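Solthorpe Ground: Pre-Match Safety Inspection, Main Stand and Playing Area

Inspection date: September 15, 2026
Inspected by: Liis Rätsep, ground safety officer
Countersigned by: Elīna Lapiņa, match operations
Fixture: Solthorpe v Evberg, league, evening kickoff
Ratings: P = pass, A = action needed before gates open, M = monitor, N = not checked

1. Playing area

1.1 Goal frames anchored, no movement under load. P
Comment: Both frames tested at each post and at the center of the crossbar. The north goal was re-anchored in April and has held.

1.2 Net fixings. A
Comment: Four clips missing on the south goal, left side. Replace with the plastic type. Metal hooks are not to be used, including as a temporary fix.

1.3 Surface even, no exposed sprinkler heads. M
Comment: Sprinkler head 10 sits slightly proud of the turf on the east touchline. It is outside the field of play but inside the warm-up strip. Substitutes to be directed to the other end until it is reset.

1.4 Run-off to advertising boards clear. P

1.5 Corner flags, minimum height, blunt tops. P

2. Refreshment kiosk and staff kitchen

2.1 Gas isolation valve labeled and within reach. P

2.2 Fire blanket and extinguisher in date. P
Comment: Extinguisher serviced by Kaufmann. Tag present and legible.

2.3 Counters clear of stored stock at handover. M
Comment: Boxes of cups were again left beside the fryer. Moved to the dry store during the inspection. Kiosk lead informed.
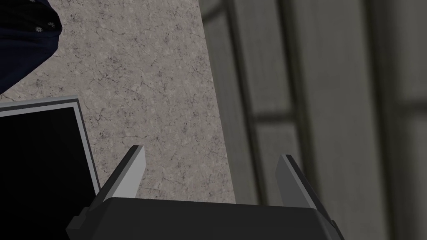
Gripper and countertop, simulated view.

2.4 Hot water urn on a level base, lead not trailing. P

2.5 Serving shutter locks in the open position. A
Comment: The left catch does not engage fully. Shutter to stay down and the second hatch used until the catch is changed. Part ordered from Evik.

3. Main stand

3.1 Gangways and stairs free of obstruction. P

3.2 Seats secure. A
Comment: Row F, seats 21 and 26 loose at the rear bolt. Both taped off. If they are not fixed by gates, the ticket office must move the two holders and record the new seat numbers on the steward sheet.

3.3 Handrails. P
Comment: Push test carried out on every rail on the upper tier. Paint is worn on the lower section, but there is no corrosion underneath.

3.4 Step edges marked and visible under floodlights. M
Comment: Marking has faded on the bottom three steps of the center stairway. Acceptable for this fixture. Repaint before the next evening match.
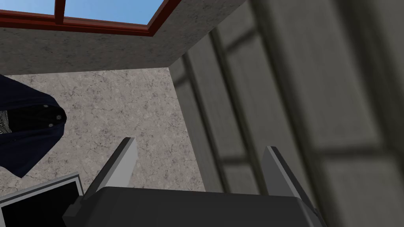
3.5 Emergency lighting. P
Comment: Held for 30 minutes on battery with the main supply off. The unit above the east stairs took longer than the others to come on. Logged for the electrician.

3.6 Wheelchair platform and companion seats. P
Comment: Ramp gate opens freely. The drop-down bar was stiff and has been greased.

4. Exits and access

4.1 Exit gates open outward and are staffed. P
Comment: Gate 3 padlock removed in the presence of the inspector. Key returned to the control room.

4.2 Turnstile counters set to zero. P

4.3 Ambulance route clear from the road to the players' tunnel. A
Comment: The Evberg team bus was parked across the turning area at the last meeting of these clubs. Cones to be set out before arrival and one steward posted there until the bus is in its bay.

4.4 Away section barrier in place and pinned. P

5. Control room and medical

5.1 Radio check, all channels. P
Comment: Channel 2 has interference near the kiosk. Stewards in that area to use channel 4.

5.2 Public address audible in all sections. P

5.3 First aid room stocked, defibrillator shows ready. P

5.4 Stretcher at pitchside, both sides. N
Comment: West side confirmed. East side stretcher was with the medical team for strap replacement. To be checked on return and initialed below by match operations.

Outstanding at time of signing: items 1.2, 2.5, 3.2, 4.3, 5.4. Gates are not to open until match operations has closed each one in the log or recorded the restriction in force.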